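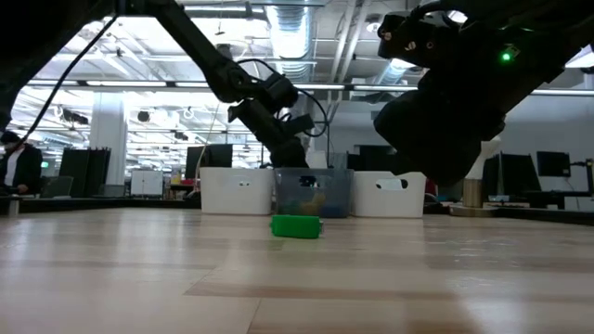
Storage bins along the back of a wood tabletop, Vustville.

About Jovier

Jovier repairs and recalibrates mechanical kitchen and postal scales for shops, schools and private owners. The workshop is in Vustville, with a collection counter in Villalba that opens in October for the winter season.

Work is limited to spring and beam scales with a capacity of 100 pounds or less. We do not service load-cell scales, truck scales or laboratory balances.

Each scale is stripped, cleaned and checked for wear at the pivots. Springs that have taken a permanent set are replaced. Knife edges are reground where enough metal remains. The scale is then tested at 6 points across its range, loading and unloading, and the readings are entered on a card that is returned with it. Repairs carry a warranty of 60 days on parts and labor. Dials and painted finishes are not restored unless the owner asks for it in writing.

Parts no longer made are cut in our own shop. We hold drawings for almost 50 models, indexed by maker and capacity. The index is kept in Flarum, our parts register, and a printed copy can be requested with any order.

Scales used to sell goods by weight must be inspected by the local weights and measures office after repair. Jovier does not issue legal seals.

Send the model, capacity and a short note of the fault before shipping. Estimates are free.

Page last revised Mar 23, 2020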